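Brikport to Add Four Robot Arms for Electrical Assembly

Brikport will buy 4 robot arms with five-finger-style hands from Kusitz for its electrical fittings line, with delivery planned for June. The budget also covers 200 hours of operator training and 30 spare hand parts.

"We priced the training first and the arms second," said Naa Agyeman, equipment planning lead.

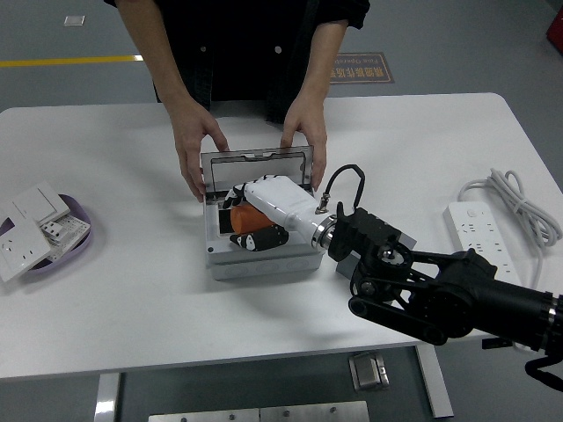 A robotic hand holds an orange cylindrical part inside a junction box while a person holds the lid open.

Press contact: Declan Moynihan, Brikport, ext. 3866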